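Stolby Serviced Units
Laundry and wet area safety checklist
Unit 16, 136 Dunbar Street

Inspected by: Aldo Pace
Date: 30 May 2026
Copy to: Kerell Property Services
Job number: 1190

Ratings used on this sheet
OK: no action
M: monitor, look again at the next visit
R: repair or change needed
N/T: not tested on this visit

Comments go under the item they belong to. Where an item is OK and there is nothing to add, the comment has been left out.

1. Access and floor

1.1 Door opens fully and latches: OK

1.2 Walkway to the washing machine clear: OK
Comment: Please keep it that way. At the last visit there was a clothes airer folded against the wall and it slid down when the door was opened.

1.3 Floor covering flat, no lifted edges: M
Comment: Carpet is sound but it is still carpet in a laundry. It was flat everywhere I could get a hand to it. I could not check under the machine without moving it. Pressed paper towel along the front and right side of the base and it came up dry.

1.4 Skirting fixed and undamaged: OK
Comment: Black skirting wipes clean. Small amount of lint behind the machine, not enough to rate.

1.5 Glass partition, lower frame secure: OK
Comment: No movement when pushed at knee height. Seal on the outside has gone a bit yellow.

2. Electrical

2.1 Wall plates firm, no cracks or discolouration: OK

2.2 Distance from wet items: M
Comment: The pink towel hangs on the same wall as the low wall plate, a bit above it and off to one side. Towels that are still wet should go on the rail in the bathroom.

2.3 Safety switch trips on test button: OK
Comment: Tested at the board. Clock on the microwave needs resetting afterwards.

2.4 No power boards or double adaptors used for the washing machine: OK

2.5 Machine cord free of kinks and not pinched: OK
Comment: Checked by torch from the side.

2.6 Exhaust fan runs and draws air: R
Comment: The Clekon fan runs but is noisy on start-up and barely holds a tissue against the grille. The cover needs to come off for a clean first. If that makes no difference, replace it. Kerell to book this in June.

3. Washing machine

3.1 Machine stands level, does not rock: OK
Comment: Pushed on opposite corners of the top. No rocking. The base sits straight on the carpet, so the feet may settle over time. Check again next visit.

3.2 Top clear of stored items: OK
Comment: Nothing kept on the lid apart from its own small white sticker near the front left corner. There are some faint dark scuffs on the top. They are surface marks and no cause for a rating. Powder boxes and bottles should stay off it, as they walk forward on spin.

3.3 Door closes and latches: OK
Comment: Leave the door ajar between loads to keep mould off the seal. Shut it again if small children are staying in the unit.

3.4 Door seal clean and not torn: M
Comment: Slight grey film in the bottom fold. Wipe with a cloth and warm water weekly. No tears.

3.5 Detergent drawer slides and is free of build-up: OK

3.6 Program knob turns and clicks into position: OK
Comment: Knob is tight on its shaft. The previous sheet had it down as loose, so either it has been fixed or that note belonged to another unit.

3.7 Display and buttons respond: OK

3.8 Labels present: OK
Comment: The blue and white energy sticker is still on the front, to the lower right beside the door. Leave it on.

3.9 Taps turn off fully: OK
Comment: Cold tap is stiff. Guests are asked to turn it off when they leave, so it would be worth a new washer before it gets to the point where people give up on it.

3.10 Hoses dry at both ends: OK

3.11 Drain hose fixed in place: OK
Comment: Cable tie replaced on this visit.

3.12 Washing basket sound, no sharp or split edges: OK
Comment: White plastic with small holes in the sides. Rim is smooth all the way round. Carry it with both hands, one at each end, and don't fill it past the rim. 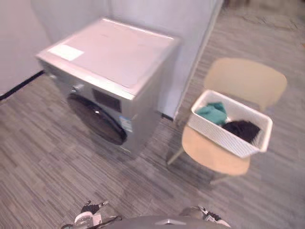
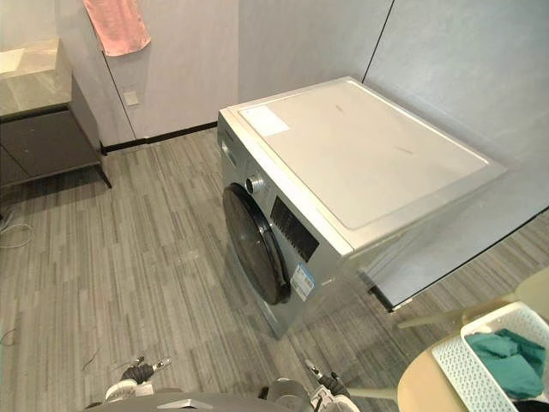
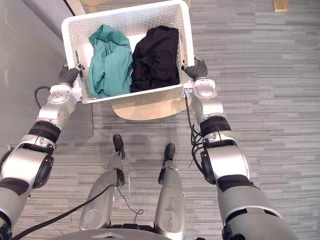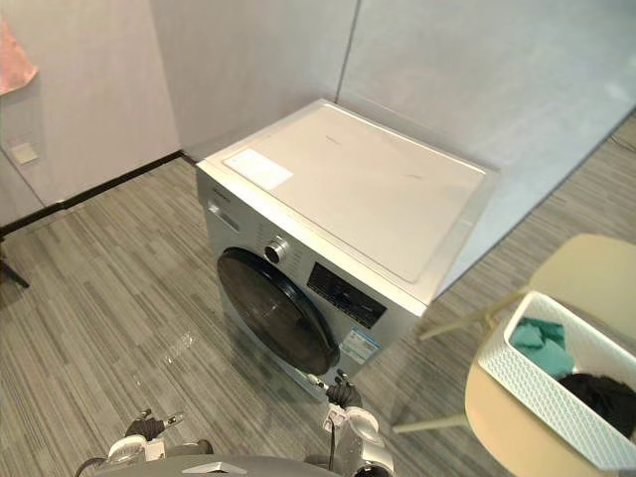

Items 3.1 to 3.8: first, second and fourth pictures. Item 3.12: third picture.

4. Walls and ceiling

4.1 Wall panels fixed, no bulging: OK
Comment: Tapped along the panels behind the machine. No hollow or soft spots low down.

4.2 Panel joints closed: M
Comment: There is a thin dark seam running up the wall behind the machine. It is a joint between panels and I could not get a fingernail into it. Rated M so that it is looked at again. If it opens, run a bead of white silicone down it.

4.3 Ceiling free of stains or mould: OK
Comment: One spot near the fan grille wiped off with a damp cloth.

4.4 Light works and cover is secure: OK

5. Vanity and storage

5.1 Vanity fixed to wall: OK

5.2 Trap and waste under basin dry: OK
Comment: Someone has left a takeaway container under the trap. It was dry, so I took it out. If it reappears, ask why.

5.3 Cleaning products stored with lids on and out of reach of children: R
Comment: Bleach was in the cupboard under the basin with no child latch. Moved to the high shelf in the hall for now. Latch to be fitted.

5.4 Bleach and toilet cleaner kept apart: OK

6. Hot water

6.1 Temperature at basin: N/T
Comment: Thermometer battery flat. Will be done when the fan is done.

6.2 Relief valve drain clear: OK

7. Actions

Exhaust fan, clean or replace. Kerell, June. Approval is on file for work up to $3000 across the building, so this one does not need a separate quote.

Child latch on vanity cupboard. Kerell, same visit as the fan.

Tap washer, cold tap at machine. Same visit if the plumber is on site, otherwise hold over.

Hot water temperature reading. A. Pace.

Weekly wipe of door seal. Cleaners, add to the unit card.

8. Notes for the next inspector

Bring a torch with a narrow head. The gap at the back corner is tight and a phone light does not reach the hoses well.

If the machine does have to come forward, put a sheet of ply down first. It will not slide on the carpet and dragging it will pull the pile up. Two people for this.

Key for the meter cupboard sticks. Lift the door slightly as you turn it.

Signed: A. Pace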